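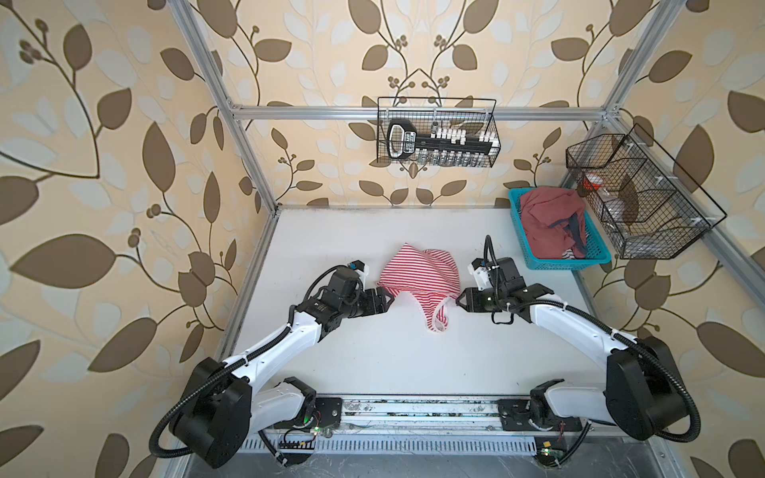
Pattern and Repeat in Household Textiles and Wallcoverings

Handout 4, Interior Materials and Finishes
Privenmont Institute, School of Applied Design
Lecturer: Nicanor Cabello

11 shares
2 comments

Purpose of this handout

This handout accompanies the lecture on pattern and repeat. It is to be read before the studio session, together with the sample folder for the unit. Students who missed the lecture should note that the handout does not reproduce the discussion of colour fastness, which will be taken up again later in the term.

The term "pattern" is used throughout for any design that covers a surface by the regular recurrence of a motif. A single printed image placed once on a cushion or a shirt front is a placement print and is dealt with separately. The distinction matters in practice. A placement print governs where the cloth is cut; a repeating pattern governs how much cloth must be ordered and how adjoining pieces are joined.

1. The motif and the unit of repeat

The motif is the smallest recognizable element of a design: a leaf, a dot, a bar of colour. The unit of repeat is the smallest portion of the design which, when copied across and down the surface, reproduces the whole. The two are seldom identical. A floral design may contain the same blossom drawn at several angles, and all of these fall within one unit.

To find the unit of repeat on an unfamiliar sample, select a distinctive detail and locate its next exact recurrence along the length of the cloth or paper. The distance between the two is the vertical repeat. Proceed in the same way across the width for the horizontal repeat. Students frequently select a detail that is common within the design, and as a result report a repeat much smaller than the true one. An irregular detail, such as a bent stem or an overlap, is a more reliable marker.

The sample folder contains a furnishing cotton from the Ditent range on which this error is very easily made. The small sprig appears at close intervals, but its direction alternates, and the unit must contain both directions.

2. Arrangements of the repeat

Block repeat. The units are stacked directly above and beside one another. The arrangement is simple to draft and economical to cut, but any gap or heavy area in the unit will line up across the wall or the cloth and read as a band. Designers refer to this as tracking.

Brick repeat. Each row is shifted sideways by half the width of the unit, in the manner of a brick wall. The shift conceals horizontal joins less well than vertical ones.

Half-drop repeat. Each column is lowered by half the height of the unit. This arrangement is widely used for floral and foliage papers, and it tends to draw the eye along the diagonal. It requires more care in hanging, as alternate lengths begin at a different point in the design.

Mirror repeat. The unit is reflected along one or both axes. The result is formal and symmetrical, and it suits damask and medallion designs. Unintended faces and figures can appear along the line of reflection. A full-size proof should always be examined from a distance before the design is approved.

Tossed layout. Motifs are placed in several directions so that the surface has no evident top or bottom. The underlying structure is still a repeat of one of the kinds listed above. Tossed designs allow pattern pieces to be turned on the cloth, and so reduce waste in garment work.

3. Stripes

The stripe is the most elementary repeat, as it varies in one direction only. It may be produced in the weave by arranging coloured yarns in the warp or the weft, in the knit by changing yarn between courses, or on the finished cloth by printing. The method of production affects how the stripe behaves. A woven stripe follows the grain by its nature. A printed stripe may depart from the grain if the cloth was fed unevenly, and a garment cut true to the print will then hang badly.

Students should be able to use the following terms correctly in their written work.

- Balanced stripe: the order of colours is the same when read from either direction.
- Unbalanced stripe: the order of colours differs according to the direction of reading, so that the cloth has a definite left and right, or top and bottom.
- Even stripe: all bars are of equal width.
- Ground: the colour against which the stripes are understood to lie. In an even stripe of two colours, the ground may be impossible to identify, and it is acceptable to say so.

Matching stripes at a seam is a question of both cutting and sewing. Pieces should be cut singly, face up, with the second piece laid against the first so that the bars correspond at the stitching line. Correspondence at the cut edge is not sufficient - the seam allowance will carry the match away from the visible join. At the side seams of a knitted top the bars should meet from hem to underarm. Above that point, the shape of the armhole and sleeve makes a complete match impractical, and the maker must decide where the discrepancy will be least noticed. The usual choice is to match the sleeve to the front of the body and to accept a difference at the back.

A striped garment should be laid flat for measurement, with the side seams straight and the hem square to the table edge. The bars themselves provide a useful check: where they bow or slope, the garment has either been cut off grain or been distorted in laundering. Record the distortion in the condition notes before any attempt is made to correct it.

4. Trailing and foliate patterns

Foliage has a long history in printed paper and cloth, in part for a practical reason. Stems and leaves can be extended or redirected to fill awkward gaps, and a vine that runs from one edge of the unit to the other disguises the boundary between units. The drafting problem is one of continuity. Each stem leaving the right side of the unit must enter again on the left at the same height, at the same angle and with the same thickness. A stem that meets correctly but changes angle at the join will produce a visible kink on every length hung.

Curvature should be considered separately from position. A gently curving vine gives the surface movement with little emphasis on direction. Where the curves all lean the same way, the paper can make a wall appear to tilt, particularly in a narrow hall. The remedy is to introduce a counter-curve within the unit, even if only in the minor stems.

Contrast between leaf and ground also requires attention. A design in which some leaves are dark and others close in value to the ground has two layers: the dark leaves are read first, from across the room, and the pale leaves emerge at closer range. The spacing of the dark leaves must therefore be tested by themselves, with the pale layer removed. Many layouts that appear even on the drafting table prove to be clustered once this is done.

The Trollarley papers held in the materials room provide several instances of layered foliage. They may be consulted during open hours but must not be removed. Please handle them by the margins and return each to its sleeve.

5. Estimating quantities

The quantity of patterned material required for a job always exceeds the plain area to be covered, and the excess grows with the size of the repeat. The following procedure is to be used in all estimates submitted for this unit.

1. Measure the height of the wall or the finished length of the curtain, and add the allowance for trimming or hems.

2. Divide this figure by the vertical repeat. Round up to the next whole repeat.

3. Multiply the rounded number by the vertical repeat. The result is the cutting length.

4. Divide the width to be covered by the usable width of the roll or bolt. Round up to the next whole length.

For a half-drop, consider whether lengths can be taken alternately from separate rolls. This will often reduce the waste considerably. State in the estimate which method was assumed.

All measurements are to be given in metric units. Estimates in yards will be returned unmarked, even where the supplier sells by the yard.

6. Combining patterns in one interior

There is no fixed rule governing the combination of stripes with foliage, or of either with a plain weave. Two considerations are generally useful. The first is scale: patterns of markedly different scale are more easily read together than patterns of nearly the same scale. The second is a shared colour, which need not be prominent in either. Warm grounds, such as peach or cream, will alter the apparent colour of anything placed near them, and samples should be judged in position and under the lighting intended for the room.

Preparation for the studio session

Bring a ruler, a set square, tracing paper and one patterned textile from home. A tea towel, pillowcase or shirt is suitable. The textile should be clean and should not be of value.

Prepare a written note of 200 words identifying the unit of repeat, the arrangement used and the probable method of production. Include a traced diagram of the unit with both repeats marked in millimetres. Where the horizontal repeat is wider than the textile, mark it as incomplete.

Notes and diagrams are due on October 3, 2025, and are to be placed in the tray outside the Aidoo Studio. Late work will be accepted only by prior arrangement with the lecturer.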